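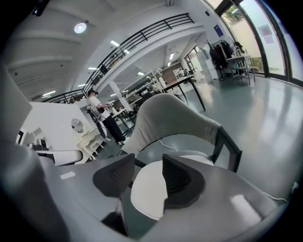

Ticket: meeting room 3, floor and furniture
Opened by: Dayana Alvarado
Assigned to: Wenceslao Montes
Site: Gescombe
Status: closed, one item carried over

**Reported problem**

Gray upholstered chair rocks when someone sits down and shifts weight to the right. Metal frame ticks at the same moment. Reporter also notes white cable lying on the floor under and near the chair, and asks whether it can be routed along the wall. Floor is glossy and the chair creeps backward in use.

**Log**

2023-03-11, W. Montes

Checked the chair on site. Rock confirmed. Turned it over on a blanket. Four feet, all present. The glide on the rear right leg is worn down on one side and sits lower than the others. Frame itself looks straight against a steel rule.

Tick reproduced by hand by pushing the right armrest outward. The bolt where the armrest bar meets the seat pan turned half a turn before it seated. Tightened it and the matching bolt on the left. Tick gone with hand pressure. Not yet tested with a person seated.

Set the chair back and checked for rock again. Still there, same corner, so the glide is the cause and the bolt was a separate fault.

**Update 1**, W. Montes

Moved the chair to a different part of the floor to rule out a low spot. Same rock, same leg. Rotated it a half turn in the original position. The rock followed the chair. Floor is fine.

Asked Bienvenido Aquino in stores for glides. He has the Laskowska screw-in type in two thread sizes. The chair takes 6 mm. Requested a full set. Replacing one glide leaves it higher than the three worn ones and moves the rock to the opposite corner.

**Update 2**, D. Alvarado

Please don't take the chair away while the parts are on order. We are short of seats in there as it is. I have put a folded card under the leg for now.

**Update 3**, W. Montes

Understood, chair stays. Please remove the card - it slides on that floor and the chair will go with it. Use the adhesive felt pad I left on the windowsill.

Cable: there is slack on the floor under the chair back. Traced it to the wall outlet. It is a low-voltage lead, no damage to the jacket that I could find. Length is enough to go around by the wall if it leaves the outlet on the other side. Adhesive clips will hold on the skirting. They will not hold on the floor finish, tried one and it peeled off within the hour.

**Update 4**, B. Aquino

Glides in, one bag, felt base. Left at the front desk for Wenceslao. The bag also has a spare.

**Update 5**, W. Montes

Fitted all four glides. Old ones came out by hand except the rear right, which needed pliers. Cleaned the threads before fitting. Results:

- No rock, seated or empty
- No tick, seated, leaning right and left
- Creep on the glossy floor is the same or slightly worse with felt

Cable rerouted along the skirting with clips at 30 cm spacing. Nothing crosses the floor under the chair now.

**Update 6**, D. Alvarado

Sat in it for a full meeting. Steady and quiet. It does still slide back when you stand up. Can we have rubber instead?

**Resolution**

Rock: worn glide, full set replaced. Tick: loose armrest bolt, tightened. Cable: rerouted.

Creep carried over to a new ticket. Rubber glides can mark that finish, and Abundio Cervantes wants a test in the corner behind the door before any go on a chair.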